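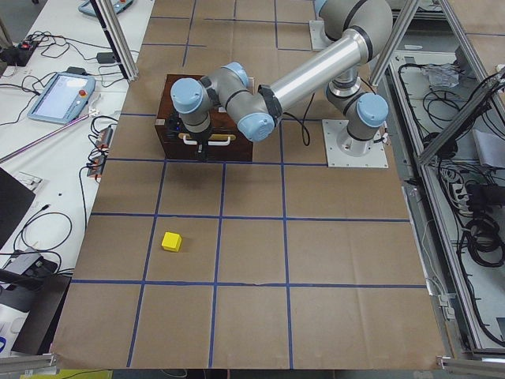 Section 8. Refitting a drawer front

Search this guide Search

November. By the Condard support desk

Read this section before you loosen anything on a Zallitz cabinet. Work on a flat surface covered with paper and held with tape; brown paper divided up with strips of blue tape also gives you squares to sort screws in. A U-shaped handle, like the white one on the wooden box, can stay on for steps 1 to 3.

1. Empty the drawer and pull it out to the stop.
2. Press both release tabs and lift the drawer clear.
3. Lay it on its back, front facing up.

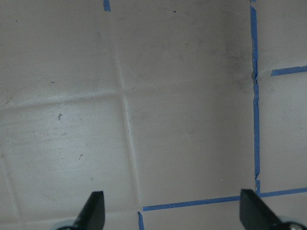

4. Turn each cam screw left until the arrow points to the edge.
5. Lift the old front off. Keep the dowels.

CAUTION: Do not use a power driver on the cam screws.

6. Press the new front onto the dowels and turn the cams right.

NOTE: Runners are 142 mm apart on the Uson model. Reisinger runners are not a match.

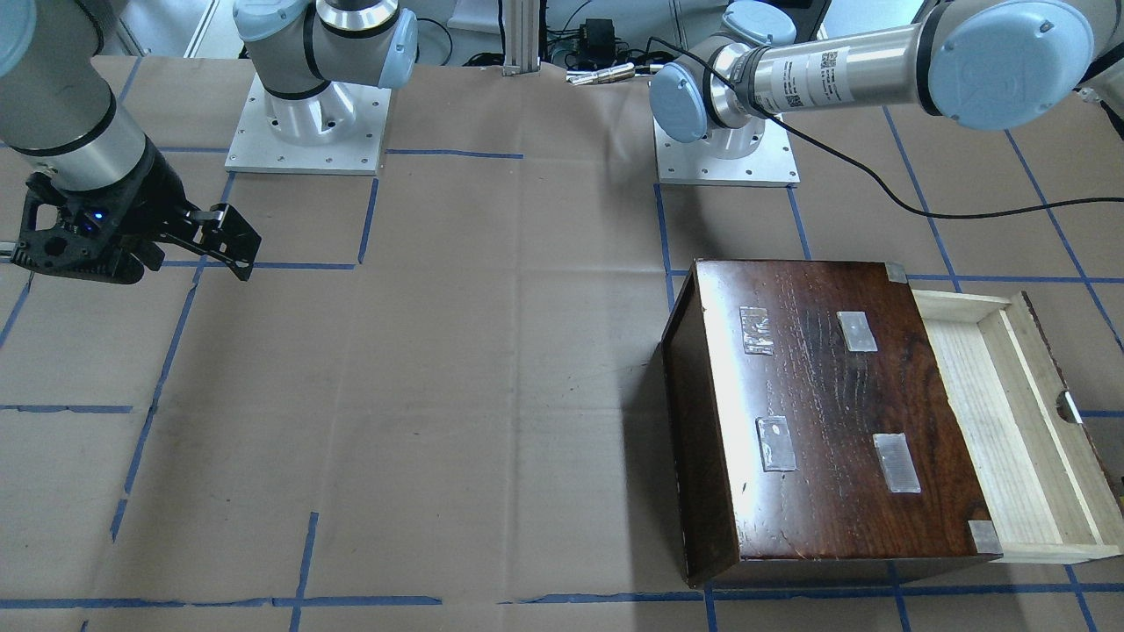
A reader on the support page writes that step 6 went easier with the top cam left a half turn loose until the lower one was tight. This is fine on all models.

7. Slide the drawer back in until both tabs click.

200 shares 8 comments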